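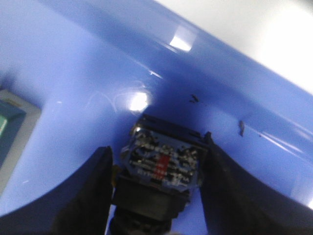

Blue bins for small electrical parts: who else is hooked?

Pletlow Workshop Forum > Storage and Organizing
Started November 2021

benchmouse
I have finally started on the parts corner and I am having way too much fun with it! For years everything small and black with terminals on it lived in coffee cans, and every time I needed a switch I'd dump the whole can on the bench, find four things that looked right, and put the wrong one in my pocket.

Look at the picture up top: shiny plastic in that periwinkle blue, with a little black component (a switch or a contact block, I'm still sorting out which pile is which) showing up against it like a bug on a bedsheet. I love this color. You look in and the black part is just there.

My plan is one bin per type, with the mixed stuff in a holding bin until I've tested it. I have 18 bins so far and want to know how other people split up their small parts before I commit to labels. By size? By what they do? By where they came from?

ohmward_bound
Oh, this is my kind of thread. By what they do, every time. I tried size first and ended up with fuses living next to cable glands and toggle switches, which made sense for one afternoon.

Mine go: switches, contact blocks, relays, connectors, fuses, lamps, "other." The "other" bin is the biggest. I've made peace with it.

Love the blue too. I've got gray ones and black parts disappear in them once the light goes.

tallowbrook
Gonna disagree on the shiny plastic. Look at the glare in that photo, there's a big white spot right above the part. Under a bench lamp I find glossy bins really tiring, and it's worse with black parts that have molded lettering, where you're already tilting them back and forth to read anything. Matte all the way for me. I got the plain Stunia ones and never looked back.

benchmouse
Fair point on the glare, tallowbrook! I can live with it. I take the part out to read it anyway, and the smooth finish is so easy to wipe. Coffee can dust gets everywhere. Do the matte ones come clean? My old matte tackle box never did.

tallowbrook
They need a brush and some dish soap. Okay, it's a chore, I'll give you that one. Still matte.

fernandwire
Glossy fan here, for one reason only: parts slide. I tip the bin and everything runs down to one end and I can pick. On my textured ones they all sit where they are and I have to chase them.

The curve helps as well. I can see the one in the photo has that rounded sweep in it, and mine are the same. Square inside corners are where little screws go to live forever.

ohmward_bound
Yes to curved insides!! I have one drawer unit with dead square corners and I keep tweezers in it for exactly that.

benchmouse
fernandwire, that's exactly it, you run a finger along the curve and up it comes. So satisfying. I spent a whole evening in October just moving things from cans to bins and didn't even turn the radio on.

Next question then. Contact blocks: do you keep them with the switches they belong to, or on their own?

quillandsolder
On their own. I used to work in a panel shop and we kept operators in one bin, blocks in the next, and then normally open and normally closed apart from each other. It feels fussy until you grab the wrong one and the machine starts when it ought to stop. Please, please separate NO from NC if you do nothing else.

Meter across the terminals, press, release, drop it in the right bin. It goes quickly once you have a rhythm.

ohmward_bound
I respectfully keep mine clipped together! If a block came off a certain pushbutton it stays on that pushbutton. I've lost too many afternoons finding out that two things from different makers almost fit.

quillandsolder
For salvage, sure. If you're pulling whole assemblies out of old gear, leave them whole. For loose blocks I'm not budging.

benchmouse
Mine are nearly all loose, so quillandsolder's way it is. That means splitting one bin into two, and I'm kind of thrilled to have an excuse to make more labels.

lidless_lou
Labels! Can I ask what you use? Paper tape peels off my shiny bins within a week.

fernandwire
Wipe the spot with rubbing alcohol, let it dry, then the plastic label tape. Press hard on the ends. Mine have been on for 3 years.

tallowbrook
I don't label. I glue one of the actual parts to the front of the bin.

lidless_lou
Okay, that is brilliant and I'm stealing it. Hot glue?

tallowbrook
Hot glue, on matte bins, where it grips. On the slick ones it pops right off. Just saying.

benchmouse
Ha! All right, one point to matte. I might try a screw through the front for the dead switches, I've got plenty of those to sacrifice.

quillandsolder
Mark them dead first. A dab of red paint. Otherwise one day you'll be desperate and unscrew it.

grommetgarden
Coming in with the unpopular opinion: 18 bins is too many for a home bench. I had the big Tiller rack with everything split up beautifully and spent more time putting away than building. I'm down to four now, and I dig a little. Digging is fine! I find things I forgot I had.

ohmward_bound
Four would send me straight back to coffee cans. Depends how much you've got, though. grommetgarden, how many parts are in there?

grommetgarden
I counted once, when I was snowed in. 1305, not including screws. So it's a proper dig.

benchmouse
1305 in four bins! I admire it and I couldn't do it. I like opening one up and seeing just the one kind of thing. But I take the point about putting away, so the holding bin stays, and it gets sorted when it's full and not before.

Going to split the contact blocks tonight. Meter's got a fresh battery. lidless_lou, I'll try the alcohol trick on a couple of labels too and post back on whether they stay put.

lidless_lou
Please do! I've got a roll of tape and a stack of naked bins waiting.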